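Wistach Community Help
Work and Jobs > Changes at work

Our lost property desk is getting a robot arm. What happens to the rest of us?

Posted by Parvathi Thampi

I work in lost property for a firm called Kurup, which handles found items for a few bus companies and a shopping centre. In a normal month we book in 800 things, mostly keys, gloves, scarves and glasses. The job is picking each item up, looking for a name, putting it in the right tray and typing a line about it.

In December we were told that a system from Wurnido will do "the handling part" and that we'll be moved to "exceptions". I asked what counts as an exception and got a slide with a smiley person on it. I've asked for hours in writing and had no reply. Has anyone been through this? Did your hours hold up, and is the work any better? I'm on 30 a week and can't drop below that.

bramblefoot

Get a new CV done now. They always say nobody is going and then they stop replacing people who leave. Same at my brother's place.

tolland_k

I was at a returns depot called Bellow when an arm went in, so take this as one place only.

The sales figure was 300 items a shift. Our best shift on record was 424, done by people, before it arrived. I never saw the arm get near either number in my time there. Boxes it managed. Soft things and small fiddly things it kept handing back, and each one it handed back went on a screen for one of us to sort out. That was our "exceptions" work. It was the same job with a queue and a timer attached, and you lost the easy items that used to give you a breather.

Hours did hold for the first year. What changed was the breaks, which had to fit round the machine, and who got blamed when a tray was wrong. Ask about both. Also ask who clears a jam, whether they'll be trained for it and if it's paid at a higher rate. We had no answer to that until somebody got told off for doing it.

I'd want these settled before you agree to a new job title:

1. Your contracted hours, with "exceptions" spelled out in a list of real tasks.

2. Whether your pick rate will be compared with the arm's. Ours was, after they'd promised it wouldn't be.

3. A trial on your own sort of items, with your team watching. Boxes prove very little. Keys on a ring lying on a patterned tablecloth, with a folded pink cloth nearby, is much closer to what you deal with.

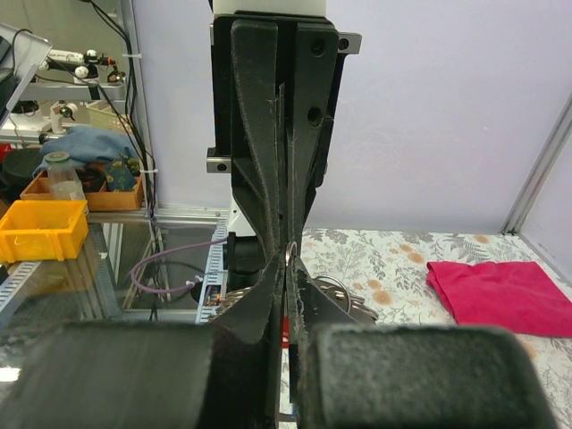

4. The name of the person who can switch it off, and whether that includes you.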